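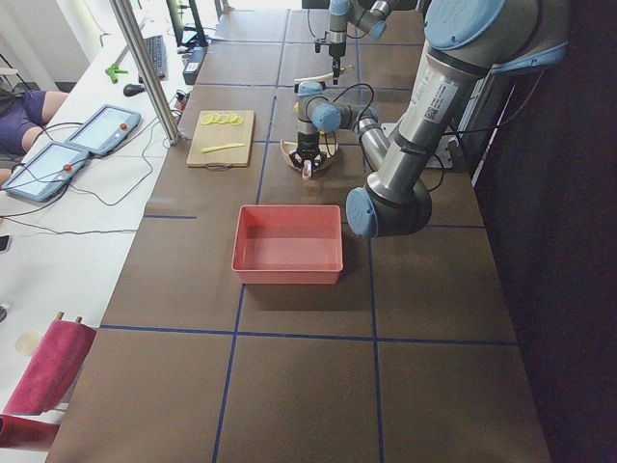
By three in the afternoon the Drokness gripper was winning, and Bradley Naylor was taking it personally. He had chosen the Skurside fingers himself, out of a catalogue, after 28 emails.

"Yours is very gentle," said Si-woo Ji, who could afford to be kind.

"It's thinking."

"It's a gripper, Brad."

They were meant to be filling in the Furnival form, which wanted a score out of 20 for poise. Neither of them knew what poise was. Si-woo had been giving everything a 14.

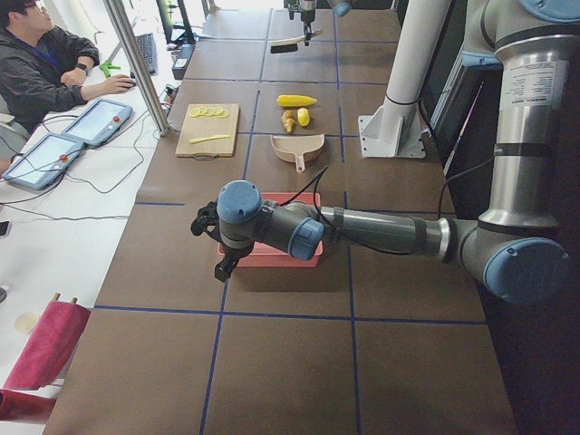 Near arm over the red tray, far arm on the brush. Poise: 14.

Bradley asked if the lemons could count in his favour. Si-woo looked at the lemons for longer than they deserved.

"Colour, maybe," she said. "Try the wrist camera. You might win on cameras."

He brought up the view and leaned in. 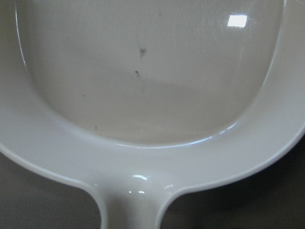
The white dish, from the wrist. Three specks, unexplained.

"Is that dirt on the lens or dirt on the dish?"

"Which one's your department?"

He wrote down 14 and went to put the kettle on.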